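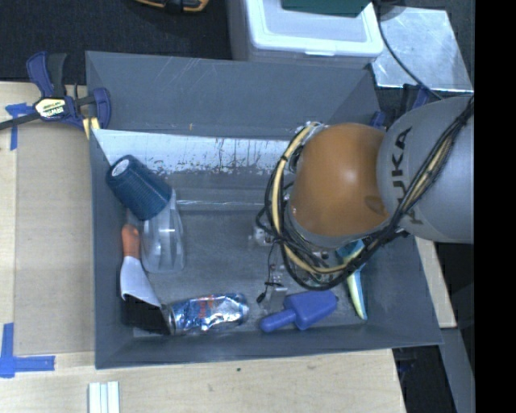 Urstead District Guides and Rangers
Posted 3 February 2021 by the District Office

This site uses cookies to remember your settings. Accept | Manage

1/ The district has revised its rules for residential camps. The new rules apply to all units in Urstead, Griltwood and Caron, and replace the notes sent to leaders before last summer.

2/ Every camp lasting more than one night must have a named leader in charge who holds a current camp permit. A permit gained in another district will be accepted once the District Office has seen a copy.

3/ Camp forms are to reach the District Office at least 6 weeks before the first night. Forms received after that will be returned and the unit asked to choose a later date.

4/ Parental consent must be given in writing for each camp. A general consent form signed at the start of the year does not cover nights away.

5/ Units wishing to use the Alomcombe site should note that bookings are limited to three nights. Fires may be lit only in the marked places – turf fires are no longer allowed in the lower field.

6/ The site can take no more than 99 campers at one time, leaders included. Where two units ask for the same dates, the earlier form will be given the place.

7/ The district has over 502 members, and places in the summer months are limited. Leaders are asked to cancel promptly if plans change.

8/ No residential camp may take place while national restrictions remain in force. Forms for later dates may still be sent in.

Comments (3)

griltwood_leader: Does the six week rule apply to sleepovers in our own hall?

Brownmum: Please could the consent form go on the website, we never get the paper one

oldranger: Sorry to see the turf fires go.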